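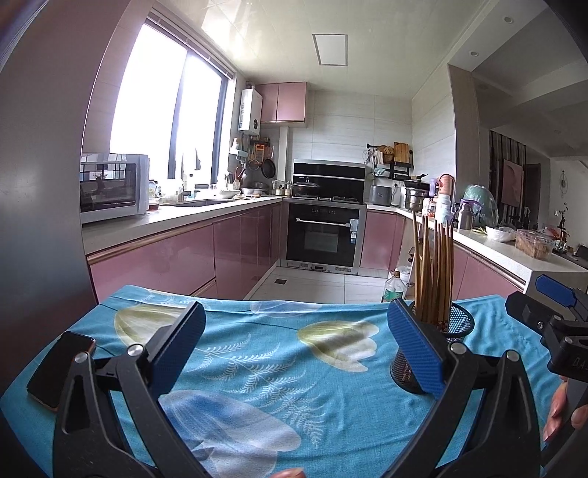
Ticket 1000
Product: Flirholm wooden chopsticks, bulk bundle
Opened: 3/29/20
Opened by: Carolina Barreto
Assigned to: Trí Cù
Status: Closed

Problem as reported

Chopsticks have a musty smell after washing and storage. We wash them by hand in the sink with regular dish soap, rinse them, and put them away. By the next day the whole bundle smells like a damp cloth. The smell is strongest at the thick ends. No spots that I can see.

They were kept in a plastic jar with a solid bottom. I have now moved them to a black mesh pen cup on the kitchen table, thick ends up. The smell is weaker but still there.

Some of the wood is also darker than the rest. I don't know if that is the same problem or a different one.

Reply, Trí Cù

Thanks for writing in. A few questions before we decide on a replacement:

How long do they dry before they go in the cup?
Are they ever left to soak?
Is the cup kept close to the stove or the kettle?
Were the dark ones bought at the same time as the light ones?

In the meantime please take them all out of the cup and spread them on a table or a towel. A tight bundle dries very slowly in the middle, even in mesh.

Reply, Carolina Barreto

They get maybe 15 minutes on a towel. Then they go in the cup. They do soak sometimes, when we have had something with a sticky sauce and don't get to the sink until later.

The cup is on the table. The stove is on the back wall and the rice cooker is over on the counter, so not much steam gets to it.

I can't say about the dark ones. We had an older set from Garnov and the two got mixed together a while ago. Both are wood and the shape is close enough that we stopped sorting them.
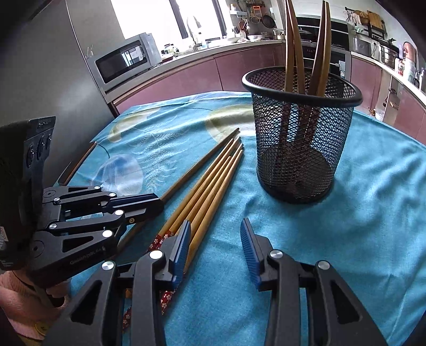 I went through them by color and smelled each pile. The darker ones are worse. A couple of the light ones smell of nothing at all.

Reply, Trí Cù

That helps. Our bundle is sold in the light wood only, so the dark ones are either the Garnov set or ours that have taken on color from sauce and soaking. Check the thick end. Ours have a shallow ring cut there. If you find dark ones with the ring, set them aside and tell me.

Steps for the rest:

1. Wash in hot water with a little soap. No soaking.
2. Wipe each one with white vinegar and rinse.
3. Lay them flat with space between them and leave overnight.
4. Wash and dry the cup too, including the bottom.
5. Put them back only when they feel dry at both ends. Don't fill the cup tight.

Please do this and then use them as usual for 7 days.

Update, Carolina Barreto

Done. The bottom of the cup had a brown film on it, which came off with a brush. Found 2 dark ones with the ring. Those still smell after the vinegar. The other dark ones have no ring, so they must be Garnov. 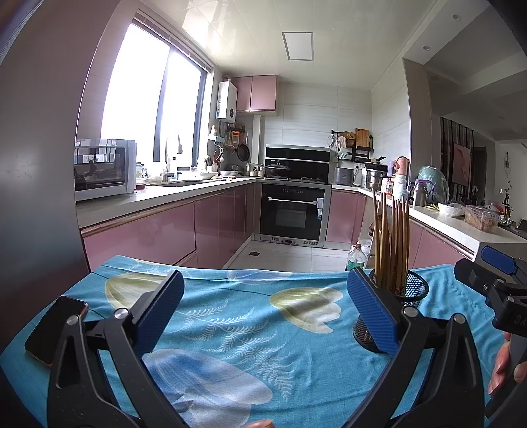 The light ones are fine after the week. I would still like to replace the ringed ones if that is possible.

Reply, Trí Cù

Passed to Mortimer Abernathy in replacements. He will send one pair, no return needed. You can throw the old ones out. For the Garnov set you would have to ask them.

Internal note, Mortimer Abernathy

Pair sent. Care card in the bundle says "dry before storing" and gives no time. Asked Gheorghița Surdu to change it to "dry overnight" for the June printing.

Update, Carolina Barreto

Pair arrived, no smell. OK to close.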